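Grelis Mix & Match Tableware, plastic, bright colors

Sold by the piece or by the box of 12

Bowls, plates and small cups for kids tables, snack bars, camp kitchens, craft rooms. Solid colors, no prints. Take all one color or mix it up, same price either way.

What's in the line
Bowl, regular
Bowl, large (deep, wide rim, good for salad or popcorn)
Plate
Cup, small

Colors: magenta, purple, blue, orange, red, green. Not every color in every shape, check the drop-down. Blue plates are out until June. Large bowl in magenta is the one everybody orders so grab it when you see it.

Boxes of 12 are one shape, up to four colors. Put the split in the order notes (6 red 6 green, whatever). No note = we pick. Can't swap after it ships, sorry.

Care
Hand wash or top rack. No microwave. No oven, obviously. Scouring pads will dull the shine, use a soft sponge. Tomato sauce stains the lighter ones if you leave it overnight, soak in warm water and baking soda and most of it comes out.

Table covers
The green cover is sold seperately, see Vitico cloth covers, square, dark green. Fits snug on a square table, wipe down or machine wash cold. Line dry. Bright pieces look great on it and the dark color hides spills pretty well.

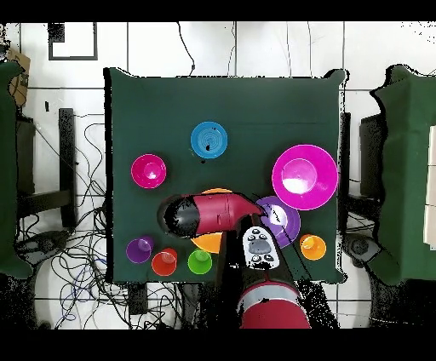 Shipping
Orders in before noon go out same day. Over $100 ships free. Single pieces go in a padded mailer, boxes go as is, large bowls always in a carton.

Bulk
Schools and day cares: price breaks at 600 pieces and again at 2,000. Mixed shapes count toward the total. Email Catinca Dumitrescu in the order office with shapes, colors and your zip code and she'll send a quote back, usually same afternoon. Purchase orders ok.

Returns
30 days, unused. Cracked on arrival, send a photo of the peice and the packing slip and we'll replace it, no need to mail it back.

Goes with: Brakix stacking bins, Šimko kids flatware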